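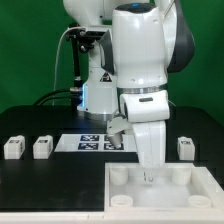 4. Setting out the tray and the parts

Before you begin, please read the whole section one time. The Onel set contains a tray, cups, a ring and marker cubes. All of them are white or nearly white, so a dark table top is the best choice of surface.

1. Wipe the table with a soft cloth and let it dry completely.
2. Put the tray down flat, with the open side up. Leave a hand's width between the tray and the edge of the table.
3. Press gently on each corner. If the tray rocks, turn it a little and try again.

Caution: Do not push the tray over the table when there are cups in it. Lift it with both hands.
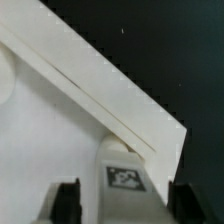
Meifang Lu writes that she always checks the tray for level after the cups are in, and not only before, and that she would like to see this step in the guide. We agree with her, and it is now step 6.

4. Take the cups out of their bag and look at the rims. A cup with a chipped rim should be put aside.
5. Stand the cups in the tray, one at a time, starting at the back.
6. Press on the corners of the tray again.

Note: The cups weigh very little. Close the window if there is wind. 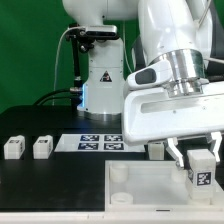 The position of the cups decides how much room you have for everything else. If you spread them over the tray, the cubes will have no free place, and you will knock something over when you reach in. Keep the cups near the left wall, one close to the back corner and the other closer to the front corner, as they are standing here. A cube should be lowered straight down, with its black-and-white marker facing the front.

7. Put in the cubes you need for the day. The others stay in the box.
8. Add the ring last. 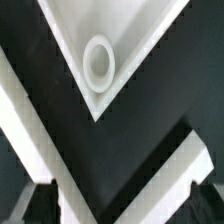 9. Leave a finger's width of free space between the ring and any cube, so that you can take out one without moving the other.
10. Write the layout on the card in the lid, with your initials.

Caution: Never stack cubes on top of the cups. For cleaning and storage, see section 5.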